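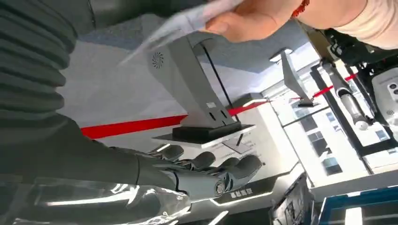 A list member wrote on 2021-08-27:

> Has anyone worked out what the new timetable does to the 142? As far as I can tell the last connection at Petton now leaves before the Borside train gets in. I finish at nine and it used to be fine. The PDF on the Vikalo site still shows the April times.

I went through it last night with both timetables open. You're right about Petton. The train is due in at 12 past and the bus goes at 9 past, so on paper you miss it every time. The old one gave you a few minutes to cross the car park.

If you stay on to Buthelezi Road you can pick up the later 142 there. It's a 30 minute wait and the shelter has no lights, but it does get you home. The fare is the same – you don't need to tap on again if you use the lower gate.

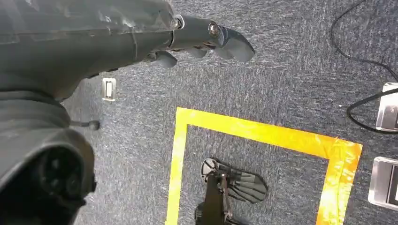
Weekends

The weekend service hasn't changed except that the first bus skips the hospital. Anyone with an early appointment will have to walk up from the roundabout.

School days

The extra afternoon run is still listed, but only as a footnote on the second page. I rang to check and was told it will keep going until the end of term. They couldn't say what happens after that.

The feedback form is under "Plan a trip" on the Vikalo site, well down the page. Put the stop number in the first box or it won't submit. I've sent one in about Petton and will post here if I get an answer.

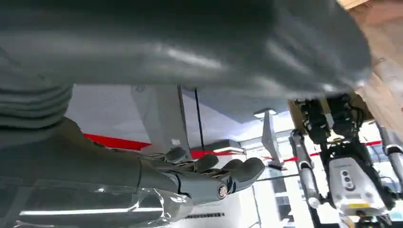
Grey mechanical hand, fingers curled forward.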